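3. Doneness Wording in Home Recipes

3.1 Source texts

The recipes came from two places. The larger share was taken from Skolato, a site where home cooks post and comment on each other's dishes, and the rest from the printed leaflets that the grocery chain Mekell leaves at its checkouts. After duplicates and drink recipes were removed, 656 texts remained. We kept the wording as published, including spelling mistakes, and did not correct oven temperatures that were clearly wrong. Eggs, roasted vegetables, quick breads, and braised meats made up most of the set. 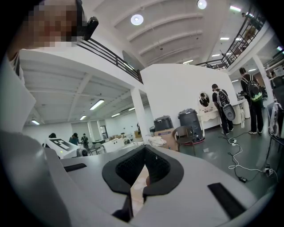
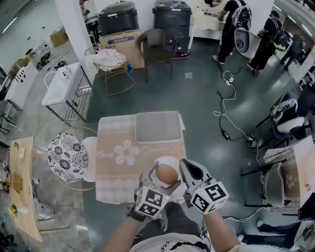

Figure 2. First panel: gripper body with black finger pad. Second panel: a brown egg held in the jaws of a hand-held gray gripper, with a white bowl behind it.

A recipe can tell the cook to stop in several ways. It can give a time, name a color or a texture, describe a test such as pushing a knife into the thickest part, or simply use a word like "done" or "ready" and leave the rest to the reader. Many recipes do more than one of these in the same sentence. "Bake 30 minutes or until golden" is a common form, and it is not clear from the text which half should win when the two disagree. We call any such phrase a stopping cue. A recipe with no stopping cue for its main cooking step was marked as open.

Stopping cues were coded by Chutima Sriwong and Pallavi Bisht, who worked separately and met each Wednesday to compare their lists. Disagreements were mostly over words that name a look and a feel at once. "Set" was the hardest of these. In a custard it usually means that the center no longer moves when the dish is tapped, but in a fried egg it seems to mean that the white has turned opaque, and in a few jam recipes it refers to a test on a cold plate that the writer never describes. The coders first tried to sort these by context and later gave "set" a code of its own. The same was done for "tender" and "cooked through."

3.2 How cues are combined

Time was the most frequent cue in both sources. It was rarely alone. In the Skolato texts it was most often paired with a color, and the color was most often some form of brown or gold. The Mekell leaflets were more likely to give a bare time, which may have to do with the space available on a folded sheet. They also gave ranges less often. A leaflet would say 25 minutes where a Skolato post for nearly the same dish said 20 to 30, "or so."

The position of the cue in the sentence varied as well. Some writers put the look first and the time after it in brackets, and others did the reverse. We had expected this to depend on the dish. It depended more on the writer. Those who posted often tended to keep one order across all of their recipes, whether they were writing about a tray of carrots or a pound cake. Occasional writers were less steady, and some changed order within one recipe.

Egg dishes stood apart. Boiled eggs were described almost only by time, since the cook can't see inside the shell, and the starting point of the count was often missing. Some writers counted from the moment the egg went into boiling water, some from the moment the water came back to a boil, and some put the eggs in cold water and counted from there. A reader who takes one of these for another can be off by several minutes. Scrambled eggs went the other way: times were rare, and the cues were nearly all about texture ("soft curds," "still a little loose," "just before you think they're finished"). The last kind asks the reader to judge the present state of the pan against a later one, and both coders found it hard to place. It was coded as texture.

Roasted vegetables were the most loosely worded group. Writers often listed several vegetables that cook at different speeds and gave one time for the whole tray. Only a small share suggested adding the softer ones later. Cut size was named in most of these recipes, but in words such as "bite-sized" or "chunky," and the cue that followed assumed a size that the reader may not have used.

3.3 Reading task

To see how these cues are read, we asked 29 home cooks to go through a set of short recipe passages and say at what point they would take the food off the heat. They were recruited through notices in two neighborhoods, Rodero and Rønning, in June. All of them cooked at least a few evenings a week. None had worked in a professional kitchen. Sessions were held in the participants' own homes when possible, because in a trial run we had noticed that people like to look at their own oven while they answer.

Each passage was read aloud once and then handed over on a card. Participants were free to ask for missing details, and we wrote down what they asked for. They were not told whether a passage was complete. At the end they rated how sure they were on a scale from 0 to 100.

Passages that gave both a time and a color drew the highest ratings. Those that gave a texture alone drew the lowest, except among people who said they had made the dish before. When a time and a color were both present and we asked what they would do if the color arrived early, most participants said they would go by the color. A sizable group said they would lower the heat and keep to the time. Two people said they would cover the dish with foil, an answer we had not provided for, and we added a code for it — the same advice turned up in several of the Skolato comments once we went back to look.

The questions participants asked were in some ways more useful than the ratings. The most common one was about the pan. People wanted to know if it was glass or metal, and how full it was, before they would commit to a time. The next most common was about the oven rack. Very few recipes in the set name a rack position, and those that do are mainly for broiling and for bread. Questions about altitude or humidity did not come up.

3.4 Limits of the coding

The set is not balanced by type of dish. Baked goods are overrepresented on Skolato, and the leaflets lean toward weeknight meals with meat. We did not weight the texts to make up for this, and the comparisons between the two sources should be read with that in mind. Comments under the Skolato recipes were left out of the count even where they corrected the recipe itself. In some cases the correction had been accepted by the writer in a reply but never carried into the text, so that a cook who read only the recipe would still see the old time.

The codes also say nothing about whether a cue is right. A recipe that tells the reader to roast beets for ten minutes "until soft" was coded as having a time and a texture, just like one with a workable time. Checking the cues against cooked food would need a kitchen trial for each group of dishes, with pan type and cut size held constant, and the wording used here would have to be narrowed first. The full list of codes, with a sample phrase for each, is given in the appendix.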